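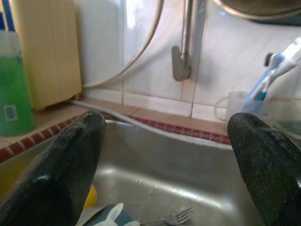 Fork in the bottom of a steel sink.

Filed under: Space, Ground Stations, Old Jobs

I worked night shift at the Brergate ground station for the last two years that Jotach was flying. A reader asked me to write down what the end of a small satellite looks like from the ground, so I went through my notebooks over the weekend.

Jotach was a weather research satellite, not much bigger than a kitchen stove. It went up into an orbit of 600 kilometers and was supposed to last three years. It lasted nine. By the time I was hired, most of the people who had built it were on other projects, and operations had shrunk to two of us per shift and one engineer on call.

The dish was a Hägglund from before my time. It tracked fine in summer. In winter the azimuth drive would hesitate on cold nights, and if it hesitated during a high pass you lost the signal for a few seconds right when it was strongest. We learned to swing the dish back and forth before a pass to loosen the grease. That was never in the procedures binder, which had 800 pages and still described a printer the station no longer owned. The receiver was a Wallach. I never had a problem with it.

A pass lasted ten or eleven minutes at best. You had the command list ready, you waited for the carrier to come up, you checked battery voltage and temperatures, and then you started the data dump. Between usable passes there could be long gaps. I read a lot, and I ate a lot of sandwiches at the console, which was against the rules.

The batteries were what finally went. From January on, the voltage at the end of each eclipse was a little lower every week. We turned off the second instrument first, then the heater on the first one. In April the satellite began dropping into safe mode on its own. Getting it back took at least two passes each time, one to find out what had happened and one to send the commands. My notebook has roughly 400 passes in it from that spring, and a good share of them have only one word next to them, "safe."

The last real contact was in June, a little after 3 a.m. The carrier came up on time and we got one full set of telemetry. The voltage was bad. I sent the command to turn the transmitter off for good, since nobody wants a dead satellite waking up and talking over a frequency somebody else is using. The signal stopped. We listened on the next pass and the one after that and heard nothing, so I filled in the log and the engineer on call went back to bed.

After that there were 40 boxes of paper to sort. Most of it was old pass logs. I asked if I could keep the strip chart from the first contact, nine years earlier, and was told it had to go to the archive with the rest. I did get to keep my mug.

The dish is still there as far as I know. Another mission was going to take it over, but they wanted a different feed installed and I had left by then. If anyone worked there later and knows whether the azimuth drive was ever replaced, leave a comment.

Get new posts by email. I send one message a month and you can unsubscribe at any time.

Related posts
Reading a two-line element set by hand
What safe mode does on a small satellite
Night shift food, ranked
Why we stopped using the old command binder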